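Search this site Enter keywords

Planner release 7: simulated wrist view now matches the controller's clock

Seston tooling notes, July 8, 2019

Release 7 of the grasp planner was merged to the main branch this week. Most of the changes are in the simulation bridge and in how the planner treats camera input. The controller itself is almost untouched. Groups that run only the controller can skip to the section on configuration files.

Timing

Up to release 6 the simulator rendered the wrist camera on its own schedule and stamped each picture when the render finished. The controller stamped joint positions when they were read. The two clocks drifted apart whenever the renderer was busy, and the planner then paired a picture with joint positions from a later moment. On a slow approach the error was too small to matter. On a fast one the planner believed the fingers were closer to the target than the picture showed, and it started to close early.

Vasco Meireles traced the fault while working on something else, a logging problem in the Jollodach recorder. Recorded runs played back correctly and live runs did not, which pointed at the stamps. The bridge now stamps a picture when the simulated shutter opens, using the controller's clock, and holds the physics step until the joint positions for that stamp have been written. The mean offset between picture and joints has gone from 55 milliseconds to 2 milliseconds on the reference machine. Wall-clock time for a full test run is longer as a result. The old behaviour can be restored with the setting bridge.free_run, but this should be used only for demonstrations.

Masking the gripper

The planner has to ignore its own hand when it looks for objects. The earlier mask was drawn once by hand for the open position and stretched as the fingers moved. It was a poor fit at the knuckles, where the outer and inner links cross, and dark objects next to a dark finger were often lost with it.

Tyyne Lappalainen has replaced it with a mask computed from the gripper model at each picture. The model is projected through the camera using the stamped joint positions, so the new mask depends directly on the timing work above. The outline is then grown by 3 pixels to allow for soft edges in the render. Anything inside the outline is marked unknown. Previously it was marked empty, and the planner was free to route a finger through it.

Marking these areas unknown has one side effect. When the fingers are nearly closed, a large part of the lower picture is unknown and the planner may decline to move sideways. It will wait for a clearer view and then time out. The correct response is to back the hand off and ask for a new plan. The recovery script does this by default, but custom scripts written for release 6 will need the extra call.

Surfaces with strong patterns

The plain grey table used in early tests gave the segmentation step an easy job. Vitória Sampaio has added a set of patterned backgrounds to the test suite, with stone and marble among them. Veins are the hard case. A pale line with sharp ends looks much like the rim of a flat object to an edge detector, and release 6 proposed grasps on several of them.

Release 7 checks each proposed object against the depth channel before scoring it. A region with no height above the fitted plane is dropped. Thin objects remain a weak point. A flat card or offcut lying on the surface can fall under the height limit and be dropped along with the veins. The limit is a plain number in the perception file and may be lowered for work with thin parts, at the price of more false proposals. Carolina Coelho is looking at a test based on how a region's edge shifts between two viewpoints, but this is not in the release.

Round targets are scored separately. For a sphere the choice of approach angle is nearly free, and the old scorer wandered between equal options from one cycle to the next, which showed up as a small side-to-side motion of the wrist. A tie is now settled in favour of the previous choice.
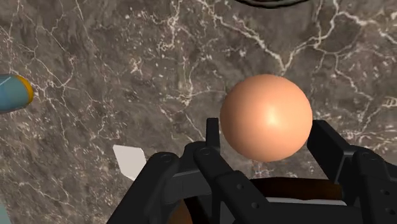
Simulated view of the gripper at an orange sphere on a veined marble surface.

Cases of this sort, with other objects close to or behind the fingers, are the ones to try first when checking a local installation. The mask overlay can be switched on in the viewer with the M key. If the overlay lags the fingers during a move, the bridge is still running free and the configuration has not been updated.

Configuration files

Two keys have been renamed. camera.delay is now bridge.offset and takes milliseconds as a whole number. mask.file has been removed and mask.model takes its place; it expects the path to the gripper description. The planner stops at start-up if it finds either old name. A conversion script, written by Bernardo Baptista, is in the tools folder. It writes a new file beside the old one and does not delete anything. Comments are kept, though those at the end of a line are moved to the line before.

The controller reads the same file but uses none of the renamed keys, so a controller-only installation will run with either version. It is still worth converting the file, as release 8 will check all sections.

Known problems

The viewer leaks memory when the overlay is left on for long runs. Close and reopen it between batches.

Glossy objects in the simulator can produce a highlight that is segmented as a separate small region. The height check does not remove it, as it lies on a real object. Merging by depth is planned.

Recordings made with Jollodach before this release carry the old stamps. They can be replayed, but they should not be mixed with new recordings when tuning the bridge offset.

Next release

Release 8 is due in October. It will contain the two-view edge test if that is ready, and the move of the planner's collision checks to a separate process. Reports on release 7 should be filed under the planner heading in the tracker, with the configuration file and the first log attached.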